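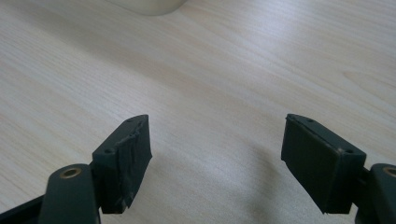
Tue 18 November
Bench tops, Stistutville workshop. Finish trial, table 2.

Aim for today: decide whether the matte hard-wax finish on table 2 is good enough to repeat on the other tops before the December handover, or whether we go back to the Sketonus varnish used on table 1.

State of the top at start. Pale, smooth, even sheen. Grain is faint and mostly straight, running on the diagonal when you stand at the working side, with one swirl near the right-hand edge where the lines bend round into an arc. The swirl took the sealer differently on the first coat and I expected it to show as a dark patch. It does not, at least under the ceiling lights. Will look again with the hand lamp held low.

Method so far, for whoever does tables 3 and 4. Sanded 100, then 150, then 240, all along the grain. Vacuumed, wiped with a barely damp cloth, left overnight to raise the grain, knocked back with worn 240. First coat thinned with the Kurnex thinner, 20 per cent by volume. Second coat neat, applied with a folded lint-free cloth, excess off after 15 minutes. Third coat the same but less of it. One week between the third coat and any testing.

The second coat was too heavy along the back edge. It stayed tacky for two days and had to be rubbed down with white spirit and redone. The tin says thin coats and means it.

Tests

Water, 50 ml poured in one place and left for an hour. Beaded, wiped off clean, no ring. Repeated over the swirl with the same result.

Tea, one mug, base wetted and left overnight. Slight ring visible at a low angle, gone after buffing. Acceptable. Table 1 under varnish showed nothing at all in the same test, so varnish wins that one.

Heat. Mug filled from the kettle, set directly on the surface for ten minutes. Faint bloom, gone by the afternoon. Did not try a pan. Nothing hotter than a mug should be going on these tops anyway and there are cork mats in the drawer.

Scuff. Dragged a rubber-soled block back and forth over the same strip, 522 passes (meant to stop at 500, lost track of the counter). The strip is a little shinier than its surroundings. No dark marks left after a dry wipe. Shine can be taken down with a grey pad and a smear of wax, which took five minutes and blended in. This is the strongest argument for the wax: a worn strip on the varnished top needs the whole top sanding back.

Tape. Masking tape, pressed down and left three days. Came up clean. Parcel tape, same time, left a line of adhesive that needed white spirit and dulled the finish under it. Please keep parcel tape off the tops whichever finish we choose. Masking tape is in the second drawer.

Glare. Main reason for trying a matte finish in the first place. Table 1 throws back both ceiling tubes and it is tiring to work over for a full day. Table 2 has no hard reflections from any standing position. The far half still reads lighter than the near half, enough to wash out the grain, but that is even light and does not bother the eye. Pale objects are harder to pick out against it. Anything off-white nearly matches the wood and is mostly given away by the shadow under its rim. Worth bearing in mind for small white fittings, which will get lost. A dark tray would deal with that.

Cost. Wax works out dearer per top than varnish, but two tins should cover all the remaining tables if the coats are kept thin. Awwad can supply the same product by Friday if ordered tomorrow morning.

Provisional decision: wax on tables 3 and 4, leave table 1 varnished and use it for anything wet or messy. Revisit if the tea ring turns out worse on the next board.

To do
Low-angle lamp check over the swirl and the back edge.
Order two tins and one litre of thinner.
Rags used with the wax go flat on the rail outside until stiff, then in the metal bin. Found one balled up under the sink this morning – they can self-heat, so no more of that.
Label the grey pads by grit, the packet has gone.
Check the underside of table 3 for the old screw holes and fill before sanding.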